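fio do open day da Sonano, vou escrevendo no comboio antes que me esqueça de tudo

cheguei às nove e tal, fila à porta, crachá com o nome mal escrito (normal). o pavilhão é o de Purkdale, quem vem da estação tem de dar a volta pelas traseiras. sinalética fraca, já disse a quem de direito

programa: visita ao armazém, demo de paletização, demo de têxteis, perguntas, café. trocaram a ordem duas vezes. ninguém se chateou muito

armazém primeiro. carrinhos a andar sozinhos pelos corredores, fitas no chão, tudo muito calmo. 1.306 posições de prateleira segundo a guia. anotei porque ela repetiu o número com orgulho

um carrinho parou mesmo à nossa frente e ficou ali. a guia mandou-nos dar um passo atrás, ele seguiu. sensor de segurança a fazer o que tem de fazer

a paletização: braço grande dentro da gaiola, caixas de cartão, barulho. rápido mas já vi isto em três feiras. passei à frente, desculpem lá

o que eu queria ver era a mesa dos têxteis. quem me segue sabe que trabalhei em lavandaria industrial e que dobrar roupa é o meu tema de estimação

quem apresentou foi a Irena Wasilewska, responsável pela parte de manipulação. fala depressa, responde a tudo, não foge às perguntas chatas. gostei logo

explicou que roupa é o pior material possível para um robô. uma caixa tem sempre a mesma forma, uma camisola tem a forma que lhe apetecer. cada vez que lhe pegas já é outra coisa

dois braços, cada um com a sua câmara no punho. mesa branca, peça cinzenta com mangas laranja ferrugem. a cor das mangas ajuda imenso quem está a ver de longe, percebe-se logo onde cada uma vai parar

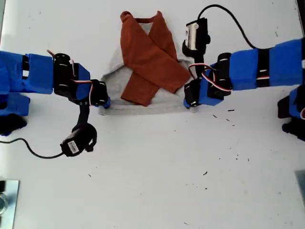

Porque é que se usam dois braços para dobrar roupa e não um só?

Com um braço só, o tecido foge ou enruga quando se puxa por um lado. Com dois dá para segurar numa ponta e mexer na outra, ou levantar as duas ao mesmo tempo e manter o pano esticado.

as mangas cruzadas por cima do corpo, em X. eu em casa dobro para trás, mas cada um sabe de si. na lavandaria tinhamos a nossa maneira e quem fizesse diferente ouvia

perguntei pelas câmaras nos punhos. a Irena diz que de cima perdes sempre qualquer coisa quando a garra tapa o tecido, e de perto vês a borda que queres agarrar. faz sentido, com as mãos também vou mais pelo tacto do que pela vista

alguém da Akyol (fazem embalagem, acho) quis saber de tempos. resposta dela: cerca de 18 segundos numa peça que corra bem, e muito mais numa que corra mal. uma pessoa treinada bate isso a dormir, digo eu que bati

mas a pessoa treinada às quatro da tarde já não é a mesma das oito da manhã. as minhas costas que o digam

outra pergunta boa, de uma senhora atrás de mim: e botões? fechos? capuz? a Irena riu-se e disse que capuz é assunto para abril. fica registado, vou cobrar

também falou de como se ensina aquilo. uma pessoa faz a dobra muitas vezes comandando os braços, gravam tudo, o sistema aprende dos exemplos. e as dobras feias tambem contam, porque mostram como emendar

essa parte ficou-me. quando formei gente nova também era assim, ninguém aprende só a ver dobras perfeitas

coisas menos boas: som péssimo na zona dos têxteis, quem estava atrás não ouviu metade. pouco espaço à volta da mesa, vi muita nuca. e faltou alguém a falar do que acontece aos postos de trabalho, a pergunta foi feita e a resposta foi redonda

café fraco, bolo de laranja muito bom. fui ao bolo duas vezes

na saída deram um folheto e disseram que há outra visita em Skirnville, mais pequena, só têxteis. inscrição por email, respondem devagar. eu já mandei o meu

se alguém daqui for a Skirnville diga, dividimos o táxi da estação. vou ficar sem rede no túnel, respondo a tudo logo á noite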